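The Partington Lane Book: Set-up Guide
Section 4. Your first street walk

Right, you've got the covers on, the pencil loop is stitched in and you've stuck your reference label inside the front (mine is 432, if you ever find it on a bus). Now for the fun bit! In this section I'll take you through setting up your first street pages, from picking a stretch to drawing the surface strip. Give yourself a whole afternoon and wear shoes you don't mind getting gritty. 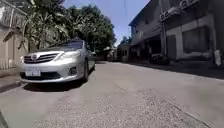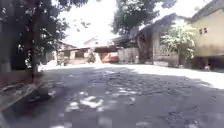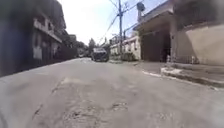
Fig. 4. Three stretches of street: concrete in the first, asphalt in the second and third.

4.1 Choosing a stretch

1. Pick a street you can walk from end to end without hurrying. I keep mine to 400 metres at most, and my very first was a good deal shorter than that.

2. Walk it once with the book shut. I mean it, leave the pencil in its loop! You want to get a feel for where the surface changes under your feet before you start writing things down.

3. On the way back, stop wherever the ground looks or feels different and put a small tick in the margin of your rough page. A joint in concrete counts, and so does a patch, a crack or a run of potholes.

4. Divide the stretch at the big changes only. If you divide at every tick you'll end up with a page like a piano keyboard (ask me how I know).

Note: a street that changes from concrete to asphalt gets two pages, one for each, even if the concrete part is tiny.

4.2 Filling in the heading

Write the street name, the side you started from and the light. People always skip the light, and then they write to me asking why their notes from one visit don't match their notes from the next. Strong sun makes pale concrete look smoother than it is, and leaf shade does the opposite, it breaks everything up into blotches. In the second picture there are bright sun patches across the middle of the shaded part of the lane, and I'd be very slow to mark any of those as repairs until I'd stood on them.

I use four words for light: open, shaded, dappled and flat. Pick your own if you like, but write them on the inside back cover so that whoever reads the book after you can follow.

4.3 Drawing the surface strip

The strip is the tall narrow box down the middle of the page. The bottom of the box is where you're standing and the top is the far end of your stretch.

1. Draw the edges first. A kerb is a double line, a wall is a thick line, and a building that comes straight down to the road with no pavement gets a thick line with little teeth on it. The left-hand building in the third picture would be teeth.

2. Shade in the general surface. Plain dots for concrete, short dashes for asphalt. Keep it light, you've got more to put on top.

3. Add the joints and cracks as single lines, and get the angle right if you can. The dark line on the concrete in the first picture runs diagonally, and I'd draw it so even though I couldn't tell you from there whether it's a joint or a crack. When you can't tell, put a small q beside it and go and have a look.

4. Add worn patches as open shapes and potholes as filled ones. Where they bunch together, as in the lower middle of the third picture, draw one wobbly outline round the lot and write "group" in it. Please don't try to draw each pit. Digby Kerslake once spent his lunch hour doing that with a fine-liner and had to throw the page away.

5. Put in anything standing on the road as a dotted shape: a parked car, a skip, a heap of sand. Dotted means it was there on the day and may well be gone next time.

Caution: stay out of the road while you draw. Do your looking from the kerb, and where there isn't one, stand well in against the wall and keep an ear out. Vehicles that look a long way off have a habit of arriving.

Caution: don't kneel to check how deep a hole is. Use the marked end of your pencil from standing, or leave the depth box blank.

4.4 Trees and overhangs

Trees go outside the strip, on whichever side they grow. A circle for the trunk, a cloudy line for how far the branches reach. If the branches hang over the road, take the cloudy line right across the strip, very faintly. I like doing these (they're the only bit of the page where I let myself be a bit arty) and they do help, because loose grit and leaf litter are easy to muddle when you're reading back your notes in winter.

Balconies and upper floors that stick out over the street get a straight line with a letter b. Only mark what you can see from where you're standing.

4.5 Things parked over the bit you want

You'll come across this on nearly every walk. A car sits over the one bit of surface you were hoping to draw, and its shadow covers another yard beside it. Leave that part of the strip white and write "under car". Don't guess from what's on either side! If you come back later and the space is clear, fill it in using your second colour.

Skip number plates altogether, there's no box for them.

4.6 Checking the page

Before you go home, stand at your starting point and hold the page up in front of you. Check these:

- the kerb or wall is on the correct side
- every q has been looked at, or still says q
- the light word is filled in
- the strip reads from your feet upwards

If you've drawn it upside down, and I have done this more often than I'll admit, just turn the book round and redo the heading at the other end.

4.7 Spare pages and refills

The book comes with 2 spare strip sheets tucked in the back pocket. Refill packs are listed under order code 3382, and they fit the older Troltberg binder too if you trim the corner. Soft pencils smudge on the refill paper, so I've gone over to a harder one for outdoors.

Section 5 covers wet-weather walks and the waxed cover.

Éabha Moriarty
Guide revised Friday, August 22, 2025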